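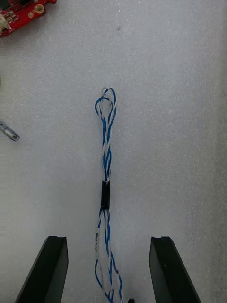

Blue and white twisted pair on gray foam.

Backup client news, quick one this time. Vemow 14 is out and the scheduler has moved. Old spot was under Tools, new spot is the Jobs panel, left side, second tab. Your existing jobs come across by themselves but the exclusion lists dont always. Check them before the first night run. Sota Hamada lost an evening to this and asked me to put it in capitals. CHECK THEM.

Retention default is now 100 restore points per job. If you had it set by hand it stays how you had it.
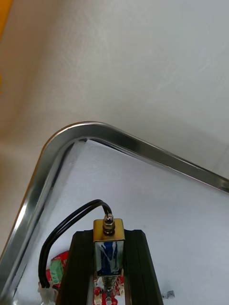

Also new — mail alerts can go to two addresses, one for failures and one for everything. Test button works. Passwords for the mail server have to be typed in again after the update, sorry, no way round that one.

Error 109 on restore: still open. Jinfeng Shen has a workaround, turn off compression on teh job, run it once, turn it back on. Fix promised for October.
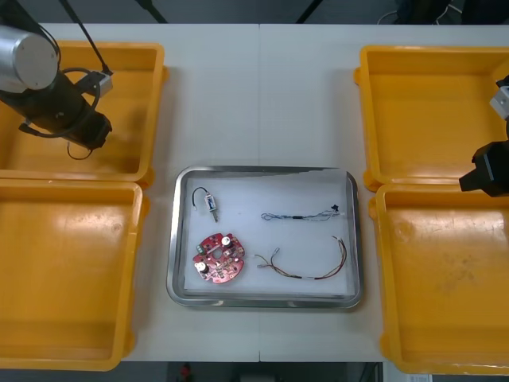 Issue 14, page 2

Prikora users, your import tool is a separate download and needs the old client closed first. Closed, not minimized. Questions to Tainá Coutinho, she has the license keys too.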